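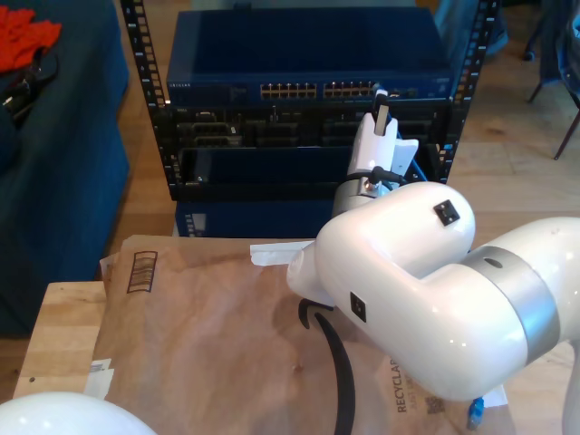 Plugging in a cable is the chore that people in this business like least to talk about. Folding a towel badly still leaves you with a towel. A network plug is either in the port or it isn't. At Grimshaw, which repairs and resells office network gear, the work starts with a rack like this one, an open frame with a blue switch near the top and two banks of ports across its front. The arm has to reach the switch, find the right opening and get a cable into it. A new hire picks that up in 20 minutes.

The shop has been trying out software from Wuvness since October. I went to see it expecting either a miracle or a flop and got neither. On the day I visited, the arm was given 80 tries at seating a plug and managed 22 without help. Most of the misses were small ones, the plug a hair too low or turned a few degrees. 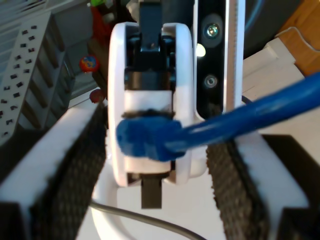

The trouble is mostly touch. A person pushing a plug home feels the edge of the port and shifts without thinking. The arm leans on its cameras, and its own fingers often block the view at the last moment.

Stiff parts are easier. Anything thick enough to hold firmly and stay put in the grip goes far better than something that bends.
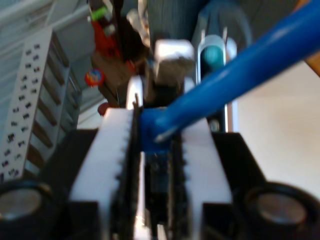
What about the house?

Brokico, which sells a kitchen helper called the Reltum, says home chores are next. I have my doubts. A rack at least keeps its holes in straight rows. My kitchen drawer doesn't — and I would want better than one success in four before handing over the glasses.

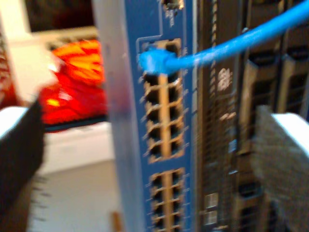
A blue cable in the top left port of the switch.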